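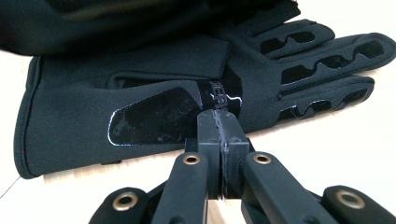 Mateja Petkov
Repairs and Returns, Giltilham

Ticket 3468
Subject: Zipper on back of glove sticks partway, slider won't run to the end
Item: Flanel stretch glove, black, with zipper on the back
Status: Closed
Opened by: Colton Friesen, Gunn store

Original report

Customer brought in a pair of the Flanel gloves, bought in September. One glove is fine. On the other one the zipper on the back of the hand stops partway and won't go farther in either direction without a hard pull. Customer says it was stiff from the first week and got worse. No damage that I can find from the outside. I tried pulling it with the glove on my hand and it moved a little, then jammed again. Customer would like it fixed if possible and doesn't want a different pair, as these are already broken in. Sending both gloves to you in the same bag. – Colton

Log

9:40 a.m.
Both gloves received. Checked the good one first. Slider runs freely from end to end, no catching. Set it aside for comparison.

9:50 a.m.
Laid the bad glove flat on the bench. The fabric on this model is very stretchy and if you hold the glove in the air while you pull, the whole back of the hand moves with the slider and you can't tell whether the slider is moving at all. Flat on a table is the only way to get a reading on it. The pull is small and black on black fabric, so use the bench lamp.

10:05 a.m.
Held the fabric down on the cuff side with one finger and pulled slowly. Slider moves a short distance and stops at the same place every time. Same stop in the other direction. That says something is in the track at one spot. A worn slider usually skips or lets the teeth come apart behind it, and I don't get either of those.

10:15 a.m.
Turned the glove inside out as far as the fingers. A fold of the inner layer had been caught by the slider. It is a thin strip and it's the same color as everything else, so I missed it on the first look and found it by feel. There is also lint packed in next to it.

10:30 a.m.
Tried to back the slider off the fold. No luck with a straight pull. Put a drop of dish soap on it with a cotton swab, waited, then pulled the inner fabric sideways away from the track while moving the slider toward the side it came from. It let go on the third try. No tear in the inner layer, some creasing.

10:45 a.m.
Brushed out the track with a dry toothbrush, then a damp one. Wiped off the soap. Left the glove to dry on the rack, zipper open. Do not put these near the heater. The grip patches are bonded on and heat can lift the edges.

1:20 p.m.
Dry. Slider now runs the full length but drags a little where the fold was. Rubbed a zipper wax stick along both sides and ran it back and forth 20 times. Drag is mostly gone.

1:35 p.m.
Put the glove on and made a fist, then opened and closed the zipper. Caught again on the second pull, same place, though not as hard. The inner layer is loose there and gets pushed into the track when the hand bends. Compared with the good glove: on that one the inner layer is tacked down next to the zipper. On this one the tacking stitch was either missed or has come out. I can't see any thread ends, so I would guess missed.

2:10 p.m.
Tacked the inner layer down by hand, 5 small stitches in black polyester thread, kept away from the grip patch. Don't sew through the patch. It leaves holes that don't close up and the edge starts to peel from there.

2:25 p.m.
Tested on the hand again, fist and flat. No catching. Left it half an hour and repeated. Same result.

Message to Gunn store

Colton, the glove is fixed. It was the inner fabric getting into the zipper, and the cause was a stitch that should have been there. Slider and teeth are good, so no parts were used. I checked the other glove and it has the stitch. Both are going back to you in tomorrow's box.

Please tell the customer to close the zipper before washing, and to pull with the hand flat. The lint on the grip patches comes off with a damp cloth. I left the scuffs alone, they won't affect anything. No charge.

Reply from Gunn store

Thanks, will pass that on. We have 2 more pairs of this style on the shelf. Should I pull them? – Colton

Reply

No need to pull them. Turn each one inside out and feel along the zipper. If the inner layer lifts away from it, send that pair over and I'll tack it before it's sold. I have sent a note to Clunevard about the stitch so they can check their stock as well.

Follow-up

Colton checked both pairs. One right-hand glove has the loose layer, the rest are fine. New ticket to be opened for that one under the same model. Customer picked up the repaired pair and tried the zipper at the counter, no complaint.

Closed. M.P.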